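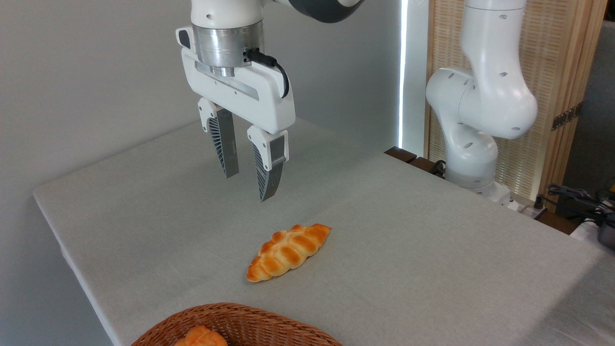

1/ Notes on elevator cores in tall residential buildings. I have spent most of this year on the vertical transport and core layout for a tower at Nekeck, and the same questions come up from every new person on the team. Posting the answers in one place. Long thread.

2/ The core is the first thing fixed and the last thing anyone looks at in the renderings. Elevators, two exit stairs, risers, trash chute, corridor, electrical closets. On a slim tower it can take a quarter of the typical floor. Every square foot it loses goes to apartments, so it gets squeezed from the first meeting on.

3/ Start with population. For apartments we count people per bedroom, then apply an occupancy factor. The client will give you a unit mix. Ask how old the unit mix is. At Nekeck it changed twice before schematic design closed, and each change moved studios into the upper half of the building, where they cost the most elevator time.

4/ Then handling capacity: the share of the population the group can move in five minutes at peak. Residential targets are much lower than office targets. The peak is also a different shape. Office is a hard up-peak in the morning. Residential is a mix in both directions in the early evening, with dogs, strollers and groceries.

5/ Then waiting time. Interval is the average time between cars leaving the main lobby. People quote interval as if it were waiting time. They are related, but a group with an acceptable interval can still have ugly waits on the upper floors if the cars fill on the way down.

6/ Run the simulation with one car out of service. Always. Cars are out for maintenance, for move-ins, and for months at a time later on when the group is modernized. A two-car group with one car out is a one-car building. I would put this case on the first page of the report, ahead of the normal case.

7/ Move-ins deserve their own line. In a rental building with normal turnover, one car is padded and on independent service for a good part of every month-end. We modeled it as a full outage during the day. Brindier (the vertical transport consultant) wanted to model it as half. We ran both and designed to ours.

8/ Zoning the elevators. Past a certain height you split into low-rise and high-rise groups. The high-rise cars run express past the lower floors, so the lower floors get the low-rise shafts only, and above the low-rise overrun those shafts stop and you get the floor area back.

9/ The area you get back is less useful than the diagram suggests. It is in the middle of the plan, with no daylight. In an office it becomes open floor. In apartments it becomes storage, a deeper entry hall, or a bathroom somebody has to pay to ventilate. Don't count it at full value in the pro forma.

10/ Also, the low-rise machine room or overrun lands in the middle of the tower, directly below somebody's apartment. Structure-borne noise from the machines is the complaint. Isolation pads help. Putting the mechanical floor there helps more. We moved ours by two stories to line up and it cost one meeting.

11/ Shaft sizes. Get the dimensions from at least two manufacturers before you freeze the structure, then take the larger in each direction. Then add the construction tolerance for the full height. Concrete cores lean and twist a little as they go up. The clear plumb dimension is what the installer needs, and it is smaller than the dimension on the plan.

12/ The Gosanano drawings (an older job, different team) showed the shaft to the face of structure with no tolerance note. The rail brackets had to be remade for most of the upper floors. Put the tolerance on the plan, in text, next to the dimension.

13/ Pit and overrun. Faster cars need deeper pits. Deep pits meet the foundation mat exactly where the core loads are highest. Tell the structural engineer the pit depth before the mat is designed. If the speed is still open, give them the deeper number.

14/ Stairs. Two exit stairs, separated. Scissor stairs put both in one shaft footprint and are allowed in some places and restricted in others. They save a lot of area. They also need careful detailing of the wall between the two runs, because smoke in one stair has to stay out of the other.

15/ Pressurization of stairs takes shaft space nobody draws early. Supply duct beside the stair, injection at several levels, a fan at the top or bottom. At Nekeck we lost a linen closet on every floor to this. It would have been less painful if the closet had never been on the sales plan.

16/ Door forces. Over-pressurize the stair and an older resident can't open the door. Under-pressurize and smoke gets in. The window between the two is narrow in winter in a tall building, when stack effect is already pushing on everything.

17/ Stack effect in general. Warm air rises through any continuous shaft. In cold weather the lobby doors whistle and elevator doors on the lowest floors can fail to close. Fixes: vestibules at the lobby, tight corridor doors, a vestibule at the garage level, and an airtight top. Revolving doors if the client will accept them.

18/ The garage vestibule gets cut in value engineering more than any other item on this list. It looks like an empty room with two doors. Write what it does directly on the drawing.

19/ Risers. Stack the kitchens and bathrooms and the risers stay straight. Every transfer costs ceiling height on the floor where it happens. The floor where it happens is usually the amenity floor, where the interior designer wants the highest ceiling in the building.

20/ Access panels. Every valve in a riser needs a hand to reach it. We kept a schedule of valves against panels and checked it at each issue. Tedious. It caught 7 missing panels in the first pass and 8 in the second, after the mechanical layout was revised.

21/ Trash. One chute with a diverter, or separate chutes for recycling and organics. Diverters jam. Separate chutes take more area. Either way the discharge room has to line up with the chute, and it has to have a straight path to the loading dock with no step. Draw the bin, with its turning circle.

22/ Chute noise travels to bedrooms. Do not put a headboard on the other side of the chute wall. Sounds obvious. Check every unit type anyway, mirrored types included, as those are where it slips through.

23/ Corridor length. From the elevator to the farthest door, shorter is better for everyone, and a window at one end changes the feel of the floor more than any finish. On Nekeck the corridor is 80 feet from end to end with a window at the east side. Leasing asked twice to have that window given to the corner unit.

24/ Corridor width. Code minimum works until two people meet with a couch between them. We went wider at the elevator lobby and at each pair of doors, and held minimum elsewhere. The extra is small and it stops the walls from being gouged at the corners.

25/ Coordination. All of this lives in one model, owned by one person on the team. Nnaji (structure) and Brindier each had their own shaft outlines for a while, and they differed by the thickness of the wall finish. We only found it when the door frames were being detailed. One outline, one owner, everyone else references it.

26/ Wall thickness steps. Core walls get thinner going up. Decide early whether the step comes off the inside or the outside. Inside keeps the apartments identical and makes the shafts bigger as you rise, with longer rail brackets. Outside keeps the shaft constant and gives you several versions of every unit plan. We step outside, and only on mechanical floors.

27/ Openings through link beams. The ducts want to leave the core over the doors. So does every other service. The link beams over those doors are among the most heavily reinforced pieces of the building. Agree on a sleeve zone with the engineer and hold it. Ours is 300 mm deep and centered in the span (the engineer works in metric).

28/ Late sleeves are the real cost. Coring through a link beam after the pour means scanning, a calculation, sometimes a steel plate on each face, and a long conversation. Sleeve log, reviewed before each pour, signed by each trade.

29/ Firefighter access. Check the service elevator lobby size against the local rule and against a stretcher laid flat. Then check where the hose connection sits when the stair door is open. On one of our early layouts the open door covered it completely.

30/ Order I'd use if starting again: population, elevator count with one car out, stairs and pressurization shafts, risers, trash, then corridor. Apartments after that. We did apartments first, in July, and redrew all of them by the fall.

31/ Will add a follow-up on destination dispatch in residential buildings when we have the second simulation back. The first run used the old unit mix, so I'm leaving its results out of this thread.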